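Chapter 4
Inside the Tower: Memory, Sockets and Expansion Slots

In this chapter
Laying out the work
Finding your way round the motherboard
Memory modules and their slots
Expansion slots and the rear wall
Recording what is removed

4.1 Introduction

The first three chapters dealt with the computer from the outside: its ports, its power supply rating and its behaviour at start-up. From this chapter on, the case is open. The reader should be able to name each main part of a desktop tower, say what it is joined to, and state the order in which parts may be taken out without disturbing their neighbours.

The tower form has changed little over the years. A steel chassis carries the motherboard on one wall, the power supply at one end and the drives in cages towards the front. Makers differ in how they fix these parts. Some use screws throughout, others use plastic trays and latches which can be released by hand. The methods given here apply to both, and differences are noted where they matter.

Practical work in this book is based on the bench procedure used at the Proltthorpe repair workshop, which handled 2347 desktop machines in the period covered by its parts register. More than 400 of these were returned to service after a change of memory alone.

4.2 Laying out the work

The tower is placed on its side with the open face upwards. In this position the motherboard lies flat and modules can be pressed home squarely. A tower worked on while standing upright tends to rock, and a module inserted at a slant may damage the slot.

Before the side panel is taken off, the machine is shut down, the mains lead is removed and the power button is held in for a few seconds. The worker then puts on an earthed wrist strap. The strap stays on until the panel is back in place.

Parts waiting to be fitted should stand in a holder beside the case, on the side away from the drive cages if space allows. They should not be laid on top of the power supply or on the board.

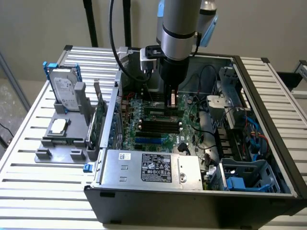
Cables cause more trouble at this stage than any other part. Data cables to the drives often pass over the area where the hands need to go. They may be moved gently aside, but should not be pulled tight or folded sharply. If a cable has to be unplugged, both ends are labelled first.

4.3 Finding your way round the motherboard

Once the case is open, the processor socket is the best landmark. It is a square metal frame with a lever along one side. When a processor is fitted it is normally hidden under a heat sink and fan, and the socket can be seen only after these have been removed. An empty socket should be kept covered during long jobs, as its contacts are easily bent or fouled.

The memory slots lie close to the socket. The short distance between the two keeps the signal paths short. On most desktop boards there are two or four slots, set parallel to each other. Expansion slots are found further away and run towards the rear wall of the case, where the cards present their connectors to the outside.

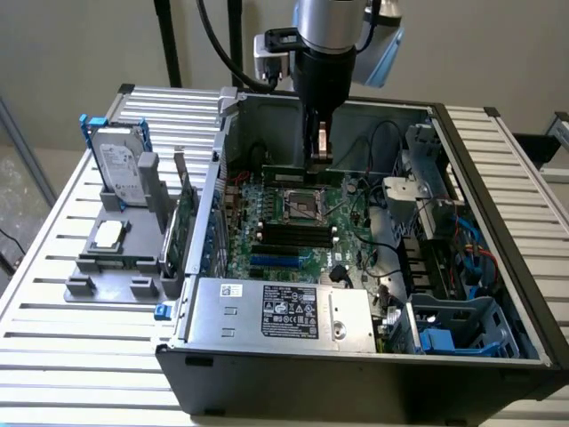

Figure 4.1 Open Dell tower lying on its side. The processor socket is empty; the four memory slots are directly below it, with the blue expansion slots beneath them.

Slot colour is not a standard. One maker may use blue to mark a slot type, while another uses it to mark a matched pair. The board manual should be consulted in every case. The Ngui board charts in Appendix B give typical layouts for readers who do not have a manual to hand.

4.4 Memory modules and their slots

A memory module is a narrow circuit board with contacts along one long edge. A notch in this edge lines up with a ridge in the slot, so that the module can be fitted one way round only. Modules of different generations have the notch in different places and cannot be exchanged.

To fit a module:
1. Open the latches at the ends of the slot. Some slots have a latch at one end only.
2. Hold the module by its edges and line up the notch.
3. Lower it until it rests evenly in the slot.
4. Press down at both ends until the latches close.

Each module removed is entered on the parts sheet with its slot number, capacity and speed. A completed Stilix sheet is reproduced on page 154, and Exercise 21 asks the reader to fill in a blank one.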